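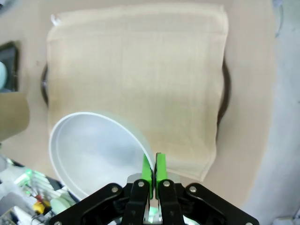

How to compare fingertip pads on a two-finger gripper

If you've got a gripper and a pile of pads and can't decide which ones to keep, this is how I do it on my bench. It takes an afternoon, and you don't need any force sensors or fancy software (I have neither). I wrote this for people who already have an arm moving and a wrist camera streaming, so I'm skipping the setup.

What I used

The pads I compared are the bright green ones from Padano and the plain gray ones from Pimton. The controller is a Privgate, but any controller that lets you save a close position and a grip force will be fine. For test objects I like a white bowl with a thick rim, a folded towel and a round tray. A rim is a mean little test! It's curved, it's smooth, and the pads only get a small bit of it to hold.

Step 1: Zero the fingers

Close the gripper on nothing, slowly, and save that position as your zero. Do this again every time you change pads. The Pimton pads are thicker, and I wasted a whole session in May because I forgot and was squeezing a lot harder than I thought.

Step 2: Set up the bowl

Lay the folded towel over the tray and put the bowl partly on the towel. I do it this way because the bowl can tip a bit when the grip is bad, and a drop onto cloth is a lot quieter than a drop onto the table. Mark where the bowl goes with a bit of tape if you're fussy. I'm fussy.

Step 3: Pinch the rim

Bring the gripper down with one pad inside the bowl and one outside, then close at your lowest force setting. Look at the wrist camera before you lift. You want to see both green pads side by side with just a narrow gap and the rim held between them. If one pad is touching well before the other, back off and shift the wrist over. Don't let the arm shove the bowl into place, or you'll be testing the towel's friction along with the pads.

Step 4: Lift, hold, put back

Raise the bowl a little, hold for 7 seconds, set it down, open. Write down "held," "slid" or "dropped" and go again. I did 49 lifts per pad, which is a silly number, but that's where my notebook page ended.

Step 5: Bump the force and repeat

Go up one setting and run it all again. I tested 4 settings. The Padano pads held the rim from setting 2 up, and the Pimton ones kept sliding until I went to the top.

Step 6: Try the towel

Pinch a folded edge and lift. Softer pads usually win on bowls, but cloth can go either way, so please don't skip this one. My gray pads did better here, which annoyed me.

Wipe the pads between runs, and check the screws on the linkage when you finish. I had one working loose by the end of the Joshi arm tests, and I only spotted it when I was packing up.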